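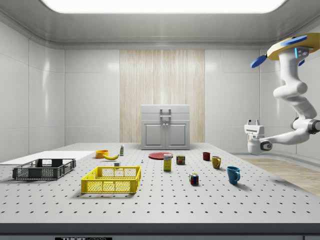
Rendering: white cabinet and perforated tabletop.

June 2, 2020
By Adjoa Gbeho

Ellis Football Players Group Questions Faltora Preseason Plan

The Ellis players group said today it will not back the league's plan to open camp early until it sees the medical terms in writing.

The Faltora League told clubs in April that 22 practices would be enough to get rosters ready. Players have yet to see where that number came from.

"We were promised better turf two seasons ago, and we're still waiting," said linebacker Donnie Menzies. "So show us the page - then we'll talk."

The group also doubts the league's claim that more than 400 players support the plan. Its spokesman, Kwabena Aryee, said his members were never polled.

Talks resume at the league office in Nosamora next week.

Recent releases
Caldeira Signs On for Another Year at Guard
Astel Field Ticket Refunds: What Fans Should Know
Pētersons Named Line Coach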